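Standard Fittings and the Case for Repairable Public Housing

Omprakash Vishwakarma
Ferness Housing Association, Office of Building Standards

When a residential building is handed over, the public record usually notes its size, its cost and the number of families it will house. It rarely notes whether a faucet in one of its bathrooms can be replaced by an ordinary plumber with a part bought the same afternoon. In the view of this office, that question deserves a place in every housing contract, and it should be settled before construction begins.

The Ferness Housing Association manages 3,186 homes. Most were built under contracts that left the choice of plumbing fittings to the builder. The result is a stock of bathrooms and kitchens fitted with whatever was cheapest or most readily supplied in a given year. Valve bodies differ from one building to the next. In the Brukano blocks they differ between floors. A tenant who reports a dripping tap may wait while a part is identified, ordered and shipped, and may then learn that the part is no longer made.

The usual reply is that fittings are a small part of the cost of a building, and this is correct at the time of purchase. A building, however, is expected to stand for generations, and its faucets will be repaired or replaced many times. The price on the first invoice tells the owner very little about what the fitting will cost over 30 years. Labor, repeat visits, wasted water and damage to the ceiling below do not appear on it.

Akash Dwivedi, who reviewed the maintenance records of the Lakier district for this office, has argued that the problem lies chiefly in the wording of tenders. A tender that asks for "a faucet of good quality" invites every bidder to supply a different one. A tender that names the spacing of the holes, the thread of the connections and the type of cartridge leaves bidders free to compete on price and finish while protecting the owner from a part that fits nothing else. I agree with him, and would add that the supplier should be required to keep spare parts available for 20 years after delivery.

There is a fair objection from architects. Strict standards can produce dull rooms, and tenants in public housing have had enough of those.
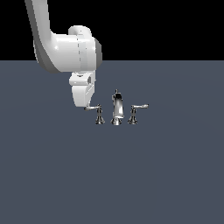

Page last modified: February, 4:15 p.m.

The objection has less force in the bathroom than elsewhere. A three-piece faucet set with a chrome finish can be plain or handsome, and its outward shape need have no bearing on the parts inside. Standards should govern the connections and the working parts. Appearance can be left to the designer, and where possible to the tenant.

A second objection concerns small manufacturers, who may find it hard to meet a long supply obligation. The association could answer it by accepting a deposit of spare parts at the time of delivery, held in its own stores. The Srivastava renovation has been proposed as a trial of this arrangement, and this office supports the proposal.

Tenants should also be told what has been installed in their homes. A single sheet giving the type of each fitting and its replacement parts would cost little to print. It should be handed over with the keys, and a copy should remain in the building file.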